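4.2 Cable clearing and small-item pickup

The second group of tasks came from the packing bench at Sedeck, where workers clear loose cables and small parts from a white work surface before the next order is set down. We picked this chore because it is dull, it is done all day, and it looks easy. A new worker learns it in one shift. The arm was fitted with the Gelix hand, and all motions were planned by the Planulura controller with the same settings used for the kitchen tasks in Section 4.1.

We ran 267 trials over the month of July. A trial began with the hand parked over the surface and ended when the item was in the bin, when it was dropped, or when the time limit of 20 seconds ran out. Items with a firm body, such as tubes and handles, were grasped at the middle. Thin cables were grasped wherever the planner found a free stretch. The overhead lights were left as the workers normally have them, and no part of the bench was covered to reduce glare. Figure 6 shows the view from the wrist, with the ribbed covering of the hand, the fingers above the bench, and a black cable on the white surface.
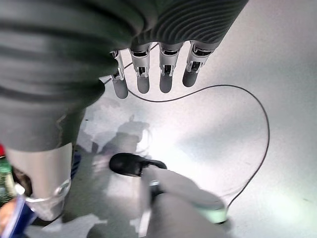 Can a robot hand take over this kind of bench work today? For part of a shift and with a person nearby, it can handle the firm items, but thin cables still need a worker.

Figure 6. Wrist view during the cable-clearing task.

Most of the failures with cables were of one type. The fingertips closed on the surface next to the cable, and the planner took the contact force as a grasp. The hand then lifted with nothing in it. Bright reflections made this worse, as the cable edge was lost in the washed-out part of the view. Shadows from the hand caused a smaller number of errors, mainly when the planner read the edge of a shadow as the edge of an item.

We repeated the cable trials with the Karras gripper, a two-finger design with flat pads. It missed less often on straight cables but did poorly on loops, where it tended to push the cable away. In 13 trials the cable was pushed off the bench and the run had to be stopped. We did not tune either device for cables alone, so the comparison applies only to general-purpose settings. Results for mixed bins are given in Section 4.3.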